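How a Computer Keeps Its Files in Order

By Hanane Bensaid
Reading level: ages 9 to 12
Last checked: 31 Jan 2024

A computer stores everything as numbers. A song, a school report, a game and a drawing are all long rows of ones and zeros. A row of numbers that belongs together and has a name is called a file.

One computer can hold many thousands of files. This page explains how the computer stores them and how it finds the right one again. The part of the computer's software that does this job is called the file system.

Words used on this page

File: a named set of data.
Folder: a named place that holds files and other folders.
Drive: the part that stores data when the power is off.
Block: a small, fixed amount of space on a drive.
Path: the full address of a file.
Operating system: the main program that runs the computer.

What is inside a file?

The smallest piece of data is a bit. A bit is either 0 or 1. Eight bits make one byte. In a simple text file written in English, one letter takes up one byte. A space takes up one byte too, and so does a period.

Suppose you write a story for class and it has 2,050 letters, spaces and other marks. Saved as simple text, the story is 2,050 bytes long. A photo is much longer. It has to store a color for every tiny dot, and there are millions of dots.

Larger amounts have their own names. A kilobyte is 1,000 bytes. A megabyte is 1,000 kilobytes. A gigabyte is 1,000 megabytes. Some programs use 1,024 in place of 1,000, so two programs may show slightly different sizes for the same file.

What does a file name do?

A file name usually has two parts with a period between them. In the name mahawong.txt, the first part is "mahawong" and the second part is "txt". The second part is called the extension.

The extension tells the operating system what kind of data to expect. The extension txt means plain text. The extensions jpg and png mean pictures. The extension mp3 means sound.

Changing the extension does not change the data. If you rename mahawong.txt to mahawong.jpg, the file still contains text. A picture program will try to open it and will show an error message. Change the name back and the file will open in a text program again.

Some characters are not allowed in file names. On many computers you cannot use a slash or a question mark. The slash has a special use, explained in the section on paths.

What is a folder?

A folder looks like a container on the screen. It has a name and you can open it. A folder can hold files, and it can hold other folders. A folder inside another folder is called a subfolder.

Folders keep different kinds of work apart. You might have one folder for school and one for games. Inside the school folder you might have a subfolder for math and another for science. Two files in the same folder cannot have exactly the same name. Two files in different folders can.
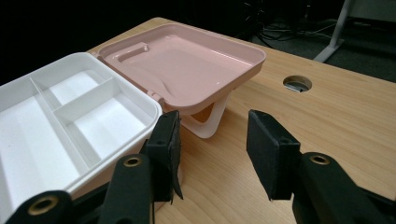 An open box with dividers. Each compartment is a separate space, and so is each folder.

A real compartment has a fixed size. When it is full, nothing more will fit. A folder does not work that way. It can keep growing until there is no free space left on the drive, or until it reaches a very high limit set by the file system.

There is another difference. A folder does not physically surround its files. It is a list. For each file, the list holds the name and a note that helps the computer find the data. When you move a file from one folder to another on the same drive, the computer normally changes the lists and leaves the data where it was. Moving a very large file this way takes hardly any time.

What is a path?

Folders are arranged like a family tree. At the top is one folder that holds all the others. It is called the root folder.

A path lists each folder you must open, in order, to reach a file. On some computers a path looks like this:

/School/Science/mumcombe.txt

Read it from left to right. The first slash stands for the root folder. Next comes the School folder, then the Science subfolder, then the file. Windows computers use a backslash between folder names and put a drive letter at the start:

C:\School\Science\mumcombe.txt

Where does the data go?

A drive is divided into blocks. All the blocks are the same size, and each one has a number. A common block size is 4,096 bytes.

When you save a file, the file system looks for free blocks. It writes the data into them and marks them as used. Then it records which blocks belong to the file.

A short file may need only one block. A longer file needs several, and they do not have to be side by side. Suppose a file called nirnia.txt needs 2 blocks. The file system might use block 7 and block 14. Its record would say:

nirnia.txt: first block 7, second block 14

When you open the file, the computer reads block 7 and then block 14. It joins the data in the correct order, and you see one complete document.

A file stored in blocks that are far apart is said to be fragmented. Older drives have a spinning disk and a moving arm, and the arm needs time to travel from one block to another. Fragmented files open more slowly on these drives. Solid state drives have no moving parts, and fragmentation matters much less to them.

What happens when you delete a file?

On most home computers, a deleted file first goes to a special folder. Windows calls this folder the Recycle Bin. A Mac calls it the Trash. The file still takes up space, and you can put it back.

When you empty that folder, the file system removes the file's record and marks its blocks as free. The old ones and zeros may stay in the blocks for a while. They are replaced when a new file is saved there. Many solid state drives also clear unused blocks in the background.

A deleted file can sometimes be recovered with a special program. It is not certain to work. A backup is safer. A backup is a second copy of a file kept in a different place, such as another drive.

Try it: make a paper file system

You will need squared paper, a pencil and an eraser. You can work alone or with a partner.

1. Draw a grid with four rows of five squares. Each square is one block.
2. Number the blocks from 1 to 20.
3. Decide that each block can hold four letters.
4. On a second sheet, draw a table with two columns. Label them "File name" and "Blocks used".
5. Save a file named "one" that contains the word PRIRUM. Write PRIR in one free block and UM in another. Enter both block numbers in the table.
6. Save three more files with words of your own.
7. Delete the file "one" by erasing its line in the table. Leave the letters in the grid.
8. Save a new file. You may use the blocks that belonged to "one". Erase the old letters in a block just before you write new ones.

Give the table and the grid to your partner. Your partner should be able to read every file by following the table. Then take the table away and ask your partner to read the files from the grid alone. With the blocks in a mixed order, this is much harder.

Look at the last block of PRIRUM again. It held two letters and had room for two more. A real file system usually leaves that room empty too. This is why a computer may list two numbers for one file: "size", meaning the length of the data, and "size on disk", meaning the space taken up by all its blocks.

Check on your own computer

Ask an adult before you start. Choose a text file or a picture that you saved yourself. On Windows, right-click the file and choose Properties. On a Mac, click the file once, open the File menu and choose Get Info. Find the size of the file, the date it was last changed and the folder where it is stored. Write down the full path.

Next page: How a Computer Makes a File Smaller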